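Stilar says its new countertops will last 70 years. Buyers may want to read the small print first.

The kitchen supplier began selling its Olside line in December with a promise that no rival has matched. The stone will not stain, chip or need sealing, the company says, for as long as most owners will be alive to check. The price is $1,000 more than its standard range for an average kitchen.

The claim rests on a lab test that ran for 72 hours. Samples were left under coffee, oil and lemon juice, then wiped down and graded by eye. Stilar has not said who did the grading - or how three days at a test bench became seven decades at home.

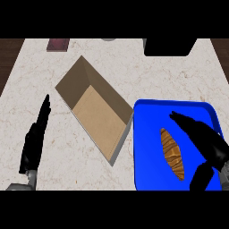
Mimoza Kolev calls the test a fair start and nothing more. Acid damage on marble builds up slowly, she said, and the only way to learn how a finish holds up is to wait. She would like to see results from kitchens that have been in use for at least three years.

Stilar has no such kitchens to show. Its warranty also leaves out heat marks, cracks near sinks and any damage from "unsuitable cleaners," a term it does not define. Owners who move lose their cover, as it can't be passed to the next buyer.

Callum Furnival, head of sales at Stilar, said the terms were "in line with the trade." That may be so, but the trade does not charge extra for them. Rival Hoxha offers a shorter warranty on its own marble and covers heat marks. It plans no change to its prices.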